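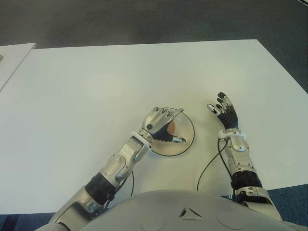
Changes to Meeting Room Bookings and Shared Space Charges at Tiltcombe

The Facilities Office has completed its review of shared meeting space at Tiltcombe, and the new booking arrangements take effect at the start of March. They apply to all departments, tenant organizations and outside groups that hold a current space agreement. Existing bookings will be honored on their present terms until the end of February. Bookings for later dates have already been moved to the new system, and organizers should check that the room, time and contact details were carried over correctly.

The review began after a number of departments reported that rooms shown as taken were standing unused for much of the day. Over the period studied, 131 bookings were made for which no one arrived and no cancellation was received. Most of these were repeat bookings set up long before and never looked at again. Several belonged to project groups that had finished their work and disbanded. At the same time, staff in the Gronow wing were regularly told that no room could be offered to them, and some groups resorted to meeting in the cafeteria.

Repeat bookings

Repeat bookings may now be made for one quarter at a time. Two weeks before the quarter ends, the organizer will receive a message asking whether the booking should continue. If there is no reply within 7 days, the remaining dates will be released. Departments that need a fixed room for the full year, such as those running licensed training courses, may apply for an annual hold. Applications should state the purpose of the meetings, the usual attendance and any equipment required. Annual holds will not be granted for the large rooms on the ground floor of the Justora building, which must remain open for general use.

Organizers who leave their post should transfer their bookings before their last day. Where this has not been done, the department administrator may ask the Facilities Office to make the transfer. Bookings with no current owner will be closed at the end of the month in which they are found.

Cancellations and late arrivals

A booking may be canceled without charge until 4 p.m. on the working day before the meeting. Bookings canceled after that time will count as used. A room that has not been claimed within 20 minutes of the start time may be taken by another group, and the panel beside the door will show it as free. Groups that expect to start late should confirm their booking on the panel or through the online calendar. The calendar permits confirmation from one hour before the start time, so there is no need to be on site in order to do so.

Departments with repeated unclaimed bookings will first receive a notice. If the pattern continues into the following quarter, their advance booking period will be shortened from twelve weeks to four. This measure was preferred to a fine, which several departments felt would simply be absorbed into their budgets.

Charges

Internal departments will continue to use meeting rooms at no cost during standard hours, 8 a.m. to 6 p.m. Evening use will be charged where it requires the building to remain open past its normal closing time. Tenant organizations receive an allowance of 300 room hours per year under their agreements, and this figure has not changed. Hours above the allowance will be billed at the tenant rate shown in the schedule, at the end of each quarter. Unused hours may not be carried forward or passed to another tenant.

Outside groups will be asked for a refundable deposit of $500 for any event in the Justora building that involves catering or an outside supplier. The deposit will be returned after the room has been checked and the keys or passes have been handed in. Charities and local schools may ask for the deposit to be waived, and should do so at the time of booking.

Room layout and furniture

Each room has a standard layout, which is shown on a card inside the door and on the booking page. Groups may move the tables and chairs to suit their meeting but must put them back before they leave, and should allow time for this within their booking. The Facilities Office no longer schedules a gap between meetings as a matter of course. Groups that need setup time should book it.

Tables should be lifted by two people and not dragged. The carpet in several rooms has been damaged along the seams, and repairs to two rooms in the Gronow wing last fall put both out of use for longer than had been planned. Furniture may not be moved from one room to another without agreement. Chairs in particular have tended to collect in the rooms nearest the elevators, leaving other rooms short, and a full count and redistribution will be carried out before the new arrangements begin.

Tabletops should be cleared and wiped at the end of each meeting. Tape, adhesive pads and permanent markers may not be used on tables or walls. Display boards on wheels are available from the store beside the loading entrance and can be added to a booking at no charge.

Work in the Rorkilow rooms

The three small rooms on the Rorkilow corridor will close for the first half of March while new lighting and door panels are fitted. Each room will also receive a sound-absorbing ceiling, following comments that private conversations could be heard from the corridor. Human resources interviews and similar confidential meetings should be held elsewhere until the work is done. The Facilities Office will give such meetings priority in the Gronow wing during the closure, on request from a department administrator.

Some drilling will be necessary. The contractor has been asked to confine noisy work to the hours before 9:30 a.m., and a schedule will be posted at both ends of the corridor. The water fountain and restrooms on the corridor will stay open throughout.

Access and hearing support

All rooms that seat more than ten now have step-free access. Hearing loops are fitted in the large rooms of the Justora building, and two portable units may be borrowed from the reception desk. Organizers are reminded to ask those attending about access needs when invitations are sent — a request received on the morning of a meeting is often difficult to meet well. Height-adjustable tables can be supplied to any room with two working days' notice.

Using the new calendar

The calendar may be reached from the staff home page with the usual login. Tenant organizations will be sent separate instructions, and each will name up to four people with permission to book. Rooms can be searched by size, equipment and building. The previous booking form will be switched off at the end of February, and requests sent by email after that date will be returned with a link to the calendar.

Short training sessions will be offered at midday in the Justora building during the two weeks before the change. Attendance is voluntary, and written guidance covering the same material will be placed on the Facilities page. Departments that would prefer a session for their own staff may request one through the help desk.

The arrangements will be reviewed after two full quarters. Comments may be sent to the Facilities Office at any time — those received before the end of the second quarter will be included in the review. The full schedule of charges, the room list and the form for annual holds are available from the Facilities page or, in print, from the reception desk at Tiltcombe.

Issued by the Facilities Office, Tiltcombe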